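2026-01-31
Notebook, Jandura project – living room, cleaning tools and floor

Continued with the list from October. The small things for cleaning are still not in one place, so I decided to do the living room first and the kitchen after.

I started from the armchair. The seat was fine, only some dust in the corner where the back begins. The dry brush is good enough there, if one does not push too much against the fabric. I tried before with a damp cloth and it left a mark for two days, so please no water on the cream fabric until we know more about it.

After this I moved to the rug. My plan was to put all the tools down together and decide which ones stay in this room and which go back to the Paisan cupboard. The round brush with the wooden handle stays, I use it the most. The brown block I would like to keep also, but it should have its own bag. The pink and white cloth is very soft and it catches dust well, but then it gives the dust back when it is shaken indoors. Shake it at the window.
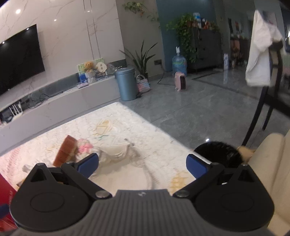
The plastic bag is too thin for keeping anything heavy. For the brush and the block together I want a box with a lid, the Dudodia one if it is still on the shelf. The label says it holds 500 g, and this is more than we need.

The cable must go away from the rug before vacuuming. I wrote this already in October and I write it again. It is thin and white and on a pale rug one does not notice it quickly. I propose to lead it along the wall and fix it with two clips.

The printed parts of the rug: I brushed one of them softly, in one direction only, and saw no color on the brush. I did not try the Clerivum foam on them. First a test on the back side, in a corner, and wait until the next day before looking.

Still open:
– box for brush and block, item 1167 in our stock list
– two clips for the cable
– foam test on the back of the rug
– dust on top of the television, dry cloth only, no spray

Kitchen not started. I will begin there with the drawer beside the sink.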